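Kanokwan Meesuk
Dec 15, 2025

ok so I've been put in charge of the snack table at work again and I have Opinions, going to put them all here so my sister stops getting them by text

background: we're on the second floor at Cuvetbridge, 31 people when everyone's in, and until May the snacks lived in a cardboard box under the printer. You reached in and hoped. I once pulled out a battery

then somebody left and I said "I could maybe tidy that up a bit" out loud in a meeting, and that was that

first thing I did was get everything out of its shipping box. Same snacks! Same budget! People acted like I'd hired a caterer

the budget, for those asking: 101 dollars for this round, and sandwiches eat most of it. Drinks next. Bars are cheap if you buy the big cartons and don't fall for the fancy ones with the seeds on top (I fell for the seeds in May and we still have some)

BASKETS. I love a wicker basket. I got mine at the Panagiotou closing sale and they don't match and I don't care. Shallow ones are best for sandwiches, the deep ones turn into a pile and whatever is at the bottom gets squashed by lunchtime

the shallow round one is my favorite thing I own that technically belongs to work

foil packages go in a basket too. I tried them standing up in a tray once, like files, looked great for five minutes and then one went over and they all went over

bars are different, bars want a tray. White rectangular one. They slide all over the place in a basket and you can't read what anything is

drinks!! ok this is where I lost an entire evening. I wanted something you can see through so the table doesn't look like a wall of stuff when you walk in. Ended up with a clear acrylic stand with tiers, the back row sits higher so the bottles behind don't get ignored

it is a fingerprint magnet. Microfiber cloth, a bit of dish soap, warm water. Do NOT use the blue window spray on acrylic, I did that to a picture stand at home and it went all cloudy

I only do Coke on the stand right now. I know. I know!! There is a lemon faction and I have heard from them. Red bottles in rows just look so good and it's December, let me have this

also it's way easier to refill when it's all one thing. The lemon stuff is in the fridge, second shelf, behind Gatard's oat milk (that's what we call the coffee people, the machine is from Gatard and so is everything around it)

now the part everybody asks me about, which is why I leave an empty tray in the middle

it's for you! You put your things on it! Sandwich, drink, a bar, pick the whole tray up and go sit down. Before this people were doing the thing where you hold a bottle under your chin

it's a plain beige one with rounded corners and a little rim. The rim matters more than I expected, a bottle that tips over on a flat board just goes straight off onto the carpet. Ask me how I know. Ask the carpet

and keep it in the middle with everything else around it, so you're not crossing the whole table with a sandwich. I had the trays stacked at one end to start with and there was a traffic jam at the other end every single day

someone asked if it needs a tablecloth. I vote no. We have a brown table, it wipes clean, and with wicker and white and red on it I think it looks kind of cozy? A cloth is one more thing I'd be taking home to wash

sandwich notes. Triangles beat rectangles, people will take one triangle when they'd never commit to a whole sandwich. Put them out last. Lean them a little if you can so the filling shows, otherwise you get the lifting-up-the-bread people

(you know who you are, third desk from the window)

labels: I make them if there are nuts or meat involved and keep the cards in my drawer with the good tape

things I'm still annoyed about: napkins. Where do napkins go. On the side they blow off every time the door opens, under the stand you have to wrestle for them. I bought a pack of 2000 like a maniac so I have time to work it out

and where to put wrappers! A bin right next to the table looks gross, a bin across the room means wrappers left in my nice baskets. Currently it's by the door and I'm getting nearly full cooperation

my cousin in Kestamville does this for a whole school and says I'm overthinking it. She uses muffin tins for everything. I respect it but I can't live like that

ok someone replied asking for the order I set up in, so: wipe the table, stand goes down first at the back and gets filled where it is (don't carry it full, please), then baskets, then the bars, empty tray in the center, sandwiches at the very end

whole thing takes me less time than writing this thread did, and I'm going to go get a sandwich before the good ones are gone

if you have a napkin solution my replies are open, and I mean it
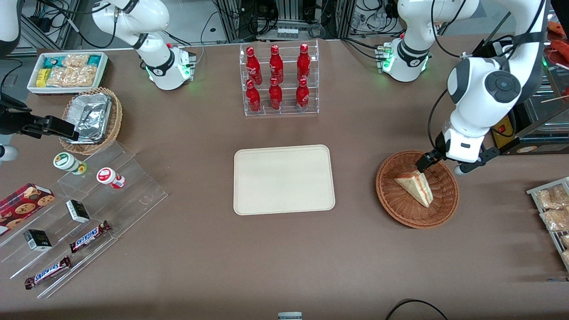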